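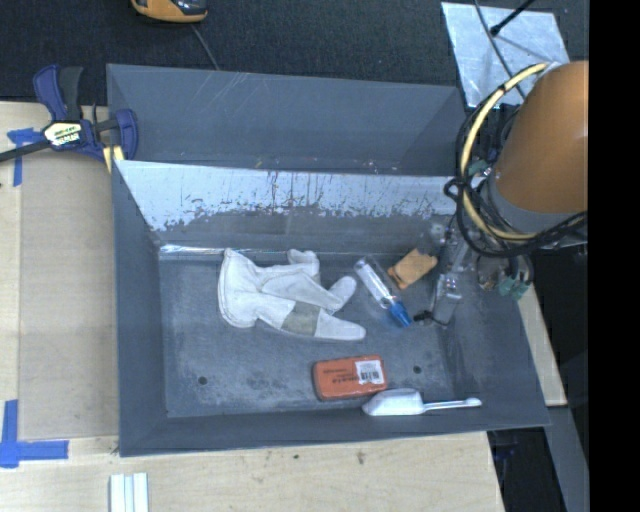 How many tries does the arm get at each object?
It gets two. If the second grasp slips, we log a miss and move on to the next thing in the bin.

Polberg Bin Picking, spring data card

Welcome to the Polberg robotics club's first real dataset! It holds 600 grasp attempts made over 13 club meetings, mostly Friday afternoons, and we had a blast collecting them. The objects are everyday stuff, like a work glove and a white scoop.

Files
grasps.csv: one row per attempt
Runs stop at 60 seconds, and anything over that is marked timeout.

Known problems
Rows from April use the old Gulleda labels. Run fix_labels.py first.

We're bringing the arm to the Kikuchi meet next, so new objects are coming. Come pick with us!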